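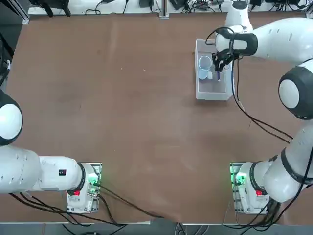 Bench 2, brown top, clear plastic bin at the far right.

January 7, 2020

Back on the bench-top oil trials after the break. The second coat of Trindetti went on the offcuts in December and they have been on the rack since. All dry to the touch this morning, no tack on the edges. The Schmieder pieces still smell a bit but the surface is hard.

Rubbed everything back lightly before the next coat. Used the 500 grit first, then went up to 4000 on one half of each piece to see if it makes any difference. On the beech it does, very slightly, if you tilt it to the window. On the oak I can't tell the halves apart. Not worth the extra time for a work surface.

Water test: small puddle on each, left for nearly 100 minutes under a glass, then wiped.

Trindetti on beech – faint ring, gone by lunch
Trindetti on oak – dark mark along the grain, still there
Schmieder on beech – no mark
Schmieder on oak – slight ring, fading
Buvosero wax on both – white bloom, buffed out with a dry cloth

Suspect the oak mark is iron from the old scraper. Repeat with a fresh piece and keep steel wool well away from it.

The Ballix tin has skinned over again. Cut the skin out and strained what was left through a stocking into a jar, filled up to the lid this time. Label is on the jar, please don't peel it off. If it skins again I'll bin it and order the smaller size.

Oily rags are laid flat on the rail outside. Do not ball them up.

Next: third coat on the Schmieder pieces only, thin, wiped off after 20 minutes. Coffee and vinegar tests once that has cured. Need more lint-free cloth and another oak offcut, planed both sides.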